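Siltura 1681 Three-Drawer Cabinet with Stainless Steel Top 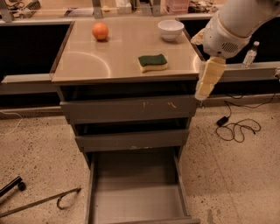 Reading time: 1 min

The 1681 is a freestanding base cabinet for prep areas, staff kitchens and teaching labs. It combines a flat stainless steel work surface with three stacked drawers behind gray metal fronts. It is normally placed in front of a longer counter, where it adds working height storage without fixing to the wall.

Top
Stainless steel with a thin raised lip along the edges. The lip holds back small spills and keeps round items, such as an orange, from rolling to the floor. The surface reflects slightly and will show curved scuff marks with use. These do not affect function.

Drawers
Full-opening, metal throughout, with straight side walls and a flat floor. No dividers are fitted. Divider set 207 is sold separately and fits all three drawers. Rated load is 31 kg per drawer, evenly distributed. Do not load the bottom drawer beyond its rating while it is fully open.

Finish
Gray paint on the fronts. Light scratches and paint chips can be touched up with Terkel gray, supplied in a small bottle on request. Clean the chip, let it dry, apply one thin coat and leave overnight.

Cleaning
Wipe the top with a damp cloth and mild detergent. For dried food, use the foam side of a kitchen sponge. The green scouring side is suitable for the inside of the drawers but will dull the steel. Avoid chlorine products.

Placement
Suitable for terrazzo, tile and sealed concrete. Leave clearance in front for the drawers to open fully.

Warranty: 5 years on drawer runners
Supplied by: Prenura
Page updated: June 22, 2018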